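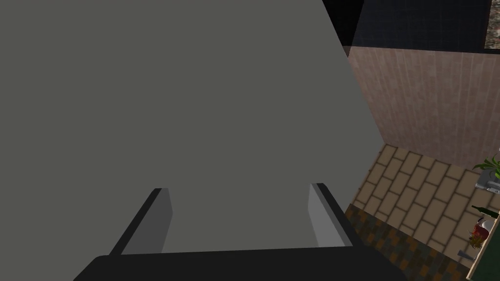 The kitchen test group at Goel used to have five people who opened and closed doors for a living. It now has two, plus three who sit at screens and review what a simulated arm does in a simulated kitchen. We spoke to the group's lead engineer in November.

"The scene comes from Briva and the controller is ours," she says. "A run starts with the fingers open, close to a large flat surface. Most failures happen in that part, before any contact."

The night batch is 486 runs. In the morning the reviewers sort the failures by cause and write a short note on each one.

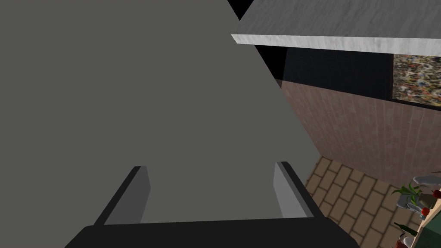
What the reviewers do all day

"They look at the wrist view and decide whether the approach was sound," she says. "It is slow work. A technician who spent years at the bench sees a bad angle sooner than I do, so the old skill still counts — but it's used sitting down."

Two of the reviewers asked for bench time back. The rota now gives each of them one afternoon a week on the physical rig. 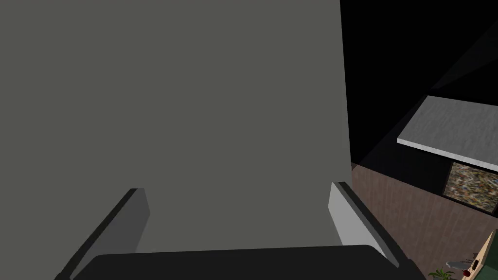
Did anyone lose their job when the simulator came in?

Three bench posts were closed, and the people in them moved to review at the same pay grade. One later left for Itero.

The harder change, she says, was in how faults are reported. A bench technician could tell the designer across the room. A reviewer files a ticket, and at one point 213 of them were open.

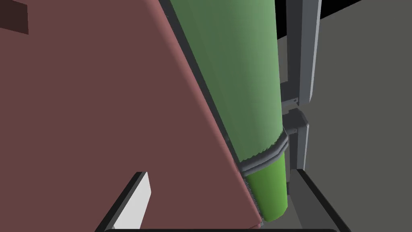

"We had been treating each ticket as equal," she says. "Now the reviewer sets the priority and the software team can't lower it without a call. That gave people some say again."

Goel plans to move a second product line, Cuvusness, to the same process next spring. The two bench posts stay.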